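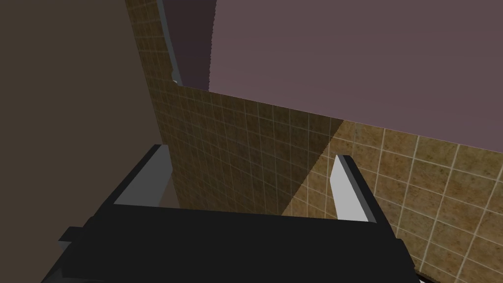 The Machine in the Back Bay
A shared workshop builds an arm, and rehearses every motion in software first

The Villanueva workshop opens its doors at 6 in the evening, and by the time the overhead heaters have taken effect most of its benches are occupied. Members repair bicycles and cut picture frames. In the back bay, a smaller group has spent the winter on a robot arm known as Nirimis, designed for light household tasks and assembled almost entirely on the premises.

The project is directed by Hortensia Escobar, a retired tool designer who joined the workshop when it occupied a single garage on Drekley Street. Her proposal to the membership was modest. The group would build one arm with a two-finger parallel gripper, publish its drawings, and keep the cost of parts within reach of a household. The membership approved bench space and a share of the machining hours.

Much of the work takes place on a computer. Before a new motion is permitted on the physical arm, it must be completed in a simulated room, where the gripper is moved among plain walls and tiled surfaces under changing light. The rooms are deliberately simple. Surface patterns, colors and shadows are altered between trials so that the control software does not come to depend on any one of them. Under the group's rules, a motion must succeed in 44 of 50 simulated attempts before it is scheduled for the bench.

"A shadow across a wall can look very much like an edge," Escobar said. "We would like the arm to learn the difference before it reaches for something in a real kitchen."

The rule was adopted after an early trial in which the arm closed its fingers well short of a cup and then pushed it from the table. The cup was replaced. The finger mounts, which had bent, were redesigned with a thicker base and cut again over two evenings.

Parts for the joints come from Brerka, a supplier of small gear motors that sells in single quantities. Wiring is done by hand, and each harness is tested by a second member before it is fitted. Nearly 30 members have contributed to the project in some form, although the regular group is considerably smaller.

The next stage concerns grip force. The present gripper can be commanded to open and close, but it has no means of sensing how firmly it holds an object. Two sensor designs are under review, and the group expects to select one in February. Drawings of the current gripper are kept in a binder beside the lathe, where any member may consult or copy them.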